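4.3 Recording a Demonstration by Remote Control

Before recording, complete the arm check in Section 4.2. One operator works the two hand controllers. A second person remains at the stop button for the full session.

1. Clear the work surface of all items not listed on the task sheet.
2. Place the pieces at their starting positions. Leave space between them so that each gripper can close without touching a neighboring piece.
3. Switch on the left controller, then the right. Wait until both status lines on the Flivlow screen read READY.
4. Move each controller slowly until its arm follows. Do not force a controller that resists.
5. Press RECORD and perform the task at a steady pace. Move one piece at a time.
6. Return both arms to the rest position and press END.
7. Enter the result as COMPLETE or REPEAT. Record at least eight complete demonstrations before starting training.

CAUTION: Keep hands and loose clothing outside the enclosure while the arms are powered. If a piece falls outside the work surface, press the stop button before retrieving it.

NOTE: Vary the starting positions between demonstrations. A robot trained from a single layout may fail when a piece is moved. 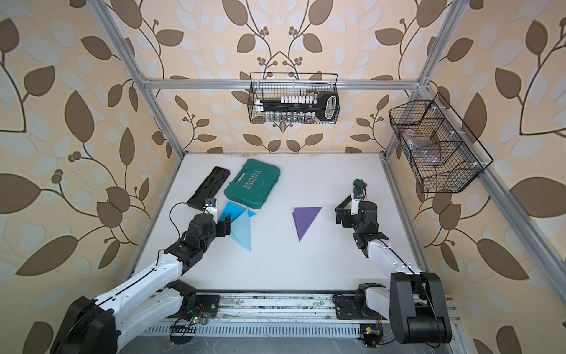

Figure 4-3. Two-arm station with triangular pieces on the work surface.

8. If an arm lags behind its controller, end the recording and mark it REPEAT. Check the connection delay on the screen. Values above 262 milliseconds must be reported to the site supervisor.

Questions about this section should be directed to Elaine Rezende, Operator Training, Bevham.

© 2023 Flivlow | Contact Operator Training | Back to top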